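**Week 6 handout: visit to the Løken lab, 20/10/2020**

Essam Metwally will run the demonstration. We split into two groups, and each group gets 65 minutes. Meet at the Isley entrance and sign in.

Before the visit, read the Kurkodell notes on grasp planning, sections 1 and 2 only.

Watch for:

- how wide the fingers open before the approach
- where the operator slows down
- what happens with clear plastic

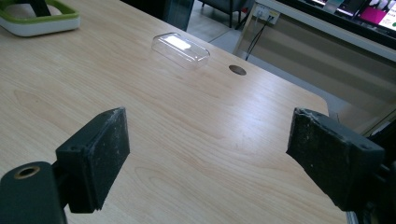

Write down each failed grasp and your guess at the cause. One page is enough. Hand it in at the Zirkthorpe office by Friday, with your group number at the top.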